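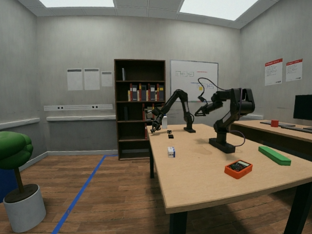 Dislow repair scheme hails 'record' first year, but the sums are hard to follow

14/06/2021

A scheme that promised to stop Dislow's broken kettles, toasters and lamps from going to the tip says it has mended 3,002 items in its first year. The figure is on posters at the bus station and on the front of the council's summer newsletter. It is a big number for a small town, and it deserves a closer look than it has had so far.

The Jilmont Repair Pledge began last June with a grant from Dislow Council and a promise from Jilmont, the household goods chain, to match it. Residents can hand in small electrical goods at any of 6 drop-off points, five of them inside Jilmont shops and one at the library. The goods are sent to a workshop run by Jiravis, a contractor on the Saliba Road estate, and are meant to come back working within 20 days.

The year's results were set out in a four-page report put on the council's website last week. Most of it is taken up with quotes from pleased customers, none of them named, and a message from the company. The part dealing with the actual repairs fills less than half a page.

That half page says 3,002 items were 'successfully handled'. The posters say 'mended'. Those are different words, and the gap between them matters to anyone who has left a hairdryer at the counter and been given a voucher in its place.

A footnote on the last page says that an item counts as handled once it has been 'assessed and resolved'. Resolved can mean repaired. It can also mean sent for recycling, returned to the owner as not worth fixing, or swapped for money off a new one. The report does not say how many items fell into each group.

We asked Jilmont for a breakdown. A spokesperson said the firm was 'delighted with the response from the community' and that more detail would follow in September. Asked whether the word 'mended' on the posters was accurate, the spokesperson said it had been chosen because it was friendly and easy to understand. Jiravis said questions about numbers were a matter for Jilmont.

The council was a little more open. Its press office said the scheme was never meant to be judged on repairs alone, and that keeping goods out of general waste was worth having whatever became of them. That is a fair point. It is also rather different from what residents were told a year ago, when the launch leaflet said the pledge would 'bring your old favourites back to life'.

The vouchers are where things get awkward. They are worth £6 and can be spent only at Jilmont. A customer who brings in an old toaster and leaves with money off a new one has done the shop a favour, and a scheme paid for partly from the public purse starts to look a good deal like a sales offer. The company says vouchers are given only when a repair is not possible. It does not say who decides, or how long they spend deciding.

Residents we spoke to outside the library gave mixed accounts. One woman said her radio had come back within a fortnight and had worked perfectly ever since. A man who had handed in a slow cooker said he waited nine weeks, was told it had been recycled, and was never asked whether he wanted it back. Another said she had given up after three phone calls and bought a new iron at the market. None of this proves much either way, and a handful of shoppers is no survey. The report contains no survey at all, though, and does not say how often the 20-day promise was kept.

Then there is the cost. The council's share of the first year was £300 a week, according to papers that went before councillors last spring. Jilmont agreed to match that sum 'in cash or in kind', and it has not said how much was cash. Space behind a shop counter could count as help in kind. So, presumably, could the posters.

It would be wrong to write the whole thing off. Before last June there was nowhere in Dislow to get a small appliance looked at, the last repair shop on the high street having closed some years ago. People clearly want the service, or they would not be queuing with carrier bags. If even half of the goods handed in were properly fixed, that would be a decent result and one worth boasting about. It would also be a very easy result to publish.

Other towns have managed it. Repair groups that meet in church halls, with far less money behind them, often keep a sheet by the door listing what came in, what was wrong with it and whether it went home working. A contractor paid by the week could surely do the same, and may well be doing so already. Jiravis gives every item a numbered tag when it arrives, so the records ought to exist somewhere.

Councillors will be asked next month to agree a second year on the same terms. The paper drawn up for them repeats the 3,002 figure in its opening line and describes it as 'items repaired' - a third version of the same claim, and the boldest yet. It does not mention the footnote. Nor does it suggest waiting for the breakdown, even though that is due in September, only weeks after the vote.

There is no obvious reason to hurry. The present agreement has a clause allowing it to run on for three months while a new one is discussed, which would take it past the date when the company says the details will be ready. The council's press office said it was 'not aware of any plans' to use it.

In the meantime the drop-off points remain open during normal shop hours, and the library counter takes items until 4pm. Anyone handing something in can ask for it to be returned if it cannot be fixed. The request has to be made in writing when the item is dropped off, and the form for it is kept behind the counter.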